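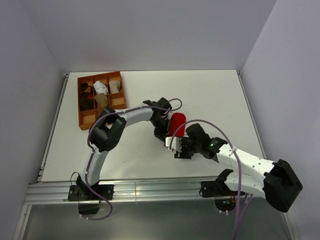

Wie reinigt man die Nuten eines Aluminiumprofils an der Vorderkante eines weißen Arbeitstisches, ohne die Platte zu verkratzen?
gefragt von carkum_216, 18. Nov. 2019

In den Längsnuten sammeln sich Staub und feine Späne. Der Staubsauger mit Fugendüse holt nur den losen Teil heraus. Profil eloxiert, Platte glatt beschichtet, Nutbreite 8 mm. Demontage möchte ich vermeiden.

stenley539
Nut mit einem schmalen, trockenen Borstenpinsel in Längsrichtung ausbürsten, dabei am Ende der Nut absaugen. Festsitzende Reste mit einem Holzspatel lösen, keine Schraubendreher. Danach ein fusselfreies Tuch um den Spatel wickeln, mit Isopropanol anfeuchten und durchziehen. Die Platte vorher entlang der Kante mit Malerkrepp abkleben, Späne drücken sich sonst beim Wischen in die Oberfläche. Alkalische Reiniger greifen die Eloxalschicht an, also pH-neutral bleiben. Bei fast 100 cm Profillänge dauert das eine Viertelstunde.

vekutitz
Druckluft geht schneller.

abernathy_4
Druckluft verteilt die Späne auf dem Tisch und in offenen Sortierkästen, würde ich lassen. Wer dauerhaft Ruhe haben will: Abdeckprofil aus Kunststoff einclipsen, gibt es als Meterware passend zur Nut. Vor dem Kauf die Nutform prüfen, die Profilreihen der Hersteller sind trotz gleicher Nutbreite nicht immer kompatibel. Wo Halterungen angeschraubt sind, die Leiste einfach ablängen und stumpf anstoßen lassen.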